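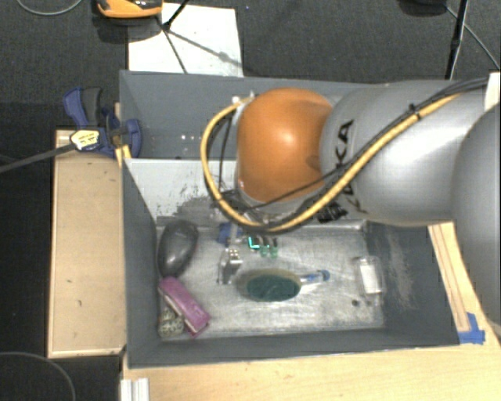
Gray bin, light wood tabletop.

My uncle Nicanor Escobar left me his boat, which was great, except the boat was in Kalano and I was in Britow, and between the two there's nothing but the Salazar ferry and a whole lot of weather.

So in May I packed a bag (two sweaters, one good pair of socks, a jar of my mother's pickles for the harbormaster) and went to get her. She was called the Kondodcombe. I asked everyone on the ferry what that meant and got a different answer each time -- a town, a kind of fish, a woman he'd almost married.

The harbormaster took the pickles and read me the bill. I owed 700 for the mooring and 90 for the key.

"The key is 90?" I said.

"It's a good key," she said, and it was, I'll give her that, a big heavy thing like you'd use to lock up a church.

The boat was smaller than I remembered. I'd been 9 the last time, and back then you could get lost on her! Now I had to duck to get into the cabin, and once I was in there I could touch both walls without even stretching. His raincoat was still on the hook. There was a crossword on the bunk, half done, all in pen, and most of it wrong.

I sat down and fixed a few of his answers. Then I felt bad and put two of them back.

I'd planned to sell her, you know. I had a guy lined up and everything, a dentist who wanted something to paint blue. But I turned the engine over just to hear it, and it coughed and caught, and the whole cabin started to hum the way it used to when I'd fall asleep against the wall on the way home. The spoons rattled in the drawer. I'd forgotten about the spoons.

The harbormaster came down the dock in her slippers and yelled over the noise, asking was I staying or going.

I told her I'd have to call a dentist first, and could I please borrow her phone.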